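Chapter 11
Keeping Small Things Within Reach

Every work area collects small things. Pens, notes, swabs, bottles and ties are light, easy to lose and needed many times a day. If they have no fixed place, they end up on the work surface and take up the room meant for the job. This chapter deals with storage that hangs – baskets, grids, hooks and rails – and with how to decide what goes into it.

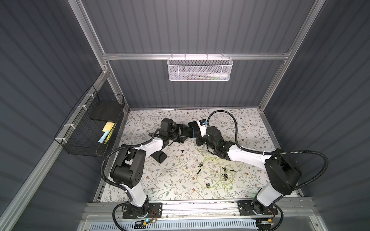

Anneli Tuominen

Wall storage works best when it uses parts that are already there. A crossbar will hold a basket with a hooked rim, and no drilling is needed. A wire grid basket can be fastened to a side wall with cable ties. Both types let you see what is inside without taking anything down. Flat items such as note pads and cards should stand upright with the smallest in front. Long, thin items may lie down, but give them a basket with a fine mesh so they do not slip through.

In a workshop course I taught in Riihimäki, students sorted everything on their benches into 2 groups: things used every hour and things used less often. Only the first group was allowed on the wall. The rest went into drawers.

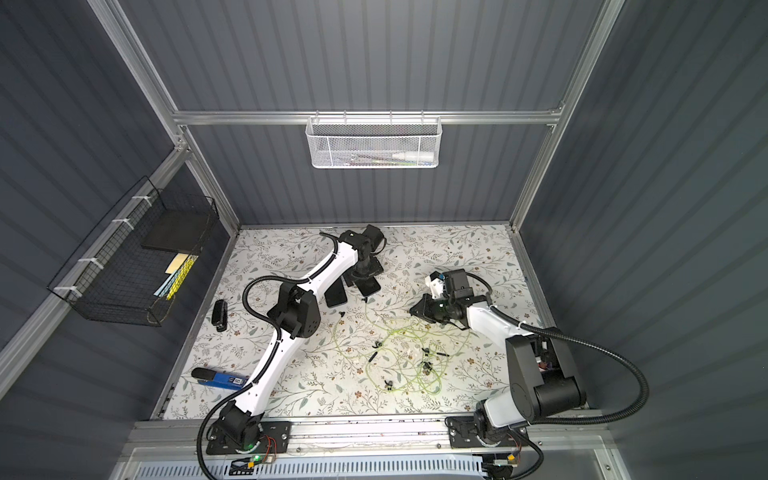
The same rule can be applied at home. A sewing table, a potting bench or a kitchen counter has its own hourly items, and they are usually fewer than people expect. Start with the surface clear and put back one item at a time as you need it. After a day of normal work – not a cleaning day – look at what has come back. Those items get a basket. Section 11.1 covers hooks and rims, and Section 11.2 covers ties and other fasteners.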